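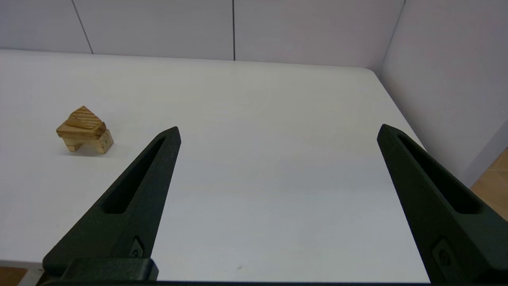 Guilan Duan
Speaker notes, morning session, Estell Early Learning Forum

OPENING

Good morning, and thank you to the organizers at Estell for the invitation. My subject today is the plain wooden block: how it should be selected, stored and presented to children between three and six years of age. The handout at the back of the room repeats the main points, so there is no need to copy the slides.

Pause for latecomers. Ask whether the rear rows can hear.

WHY UNPAINTED WOOD

At the Vokamdale center we replaced our painted sets with natural pine two years ago. The staff had asked for pieces that could serve as a wall in one game and a loaf of bread in the next. A triangular piece placed over a flat plank is read by most children as a roof, and they require no picture on the side to tell them so.

Pine is a soft wood. It dents at the corners and it darkens with handling. Our policy is to sand a dented corner and return the block to the shelf. A block with a split along the grain is withdrawn the same day.

Pass the two sample blocks along the front row. Collect them before the next section.

HOW MANY PIECES

The full Vokamdale collection comprises 1000 pieces, held in a central store. A classroom receives 77 at the start of the term. For a single table we put out very few. A small number of blocks with clear space between them invites a child to pick one up, turn it over and consider where it might go. A crowded table tends to produce sorting and, before long, pushing.

The table itself should be large, plain and light in color. Patterned covers are removed before block time.

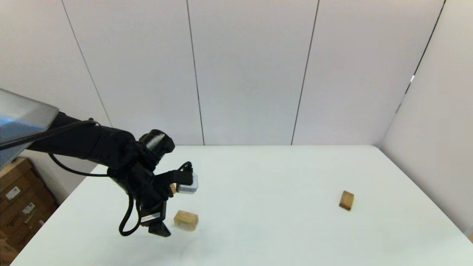
Rutilio Trujillo has written that a sparse table suits the confident builder and leaves the hesitant child with nothing to copy, and that a partly finished model should always stand within reach. I have considered the point carefully. We now leave one small model out on Monday mornings and clear it away by the second week. I would welcome views on this during questions.

SHAPES AND ORDER OF INTRODUCTION

We begin with the rectangular block laid flat. It is stable, and a second block placed on top of it will usually stay. Cubes follow. Triangles are introduced once the children are building upward with some confidence, and arches are held back until spring.

Staff are asked not to correct a block that has been set down at an angle. Children return to such pieces in their own time.

Skip the next slide if the session is running past 10:35.
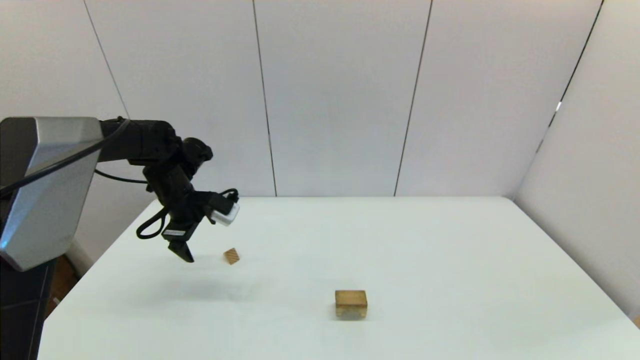
CLEARING AWAY

Block time lasts 35 minutes, and the final portion is reserved for clearing. Large pieces go to the lower shelf and small pieces to the tray above. Each shelf carries an outline of the shape that belongs there. Jinfeng Liao prepared the outlines, and copies may be requested at the registration desk.

Blocks are wiped with a damp cloth on the last afternoon of the month and left to dry overnight. They are not to be soaked.

QUESTIONS

Allow ten minutes. Peiyu Hou will carry the microphone. Questions on purchasing should be referred to the supplier list on page four of the handout.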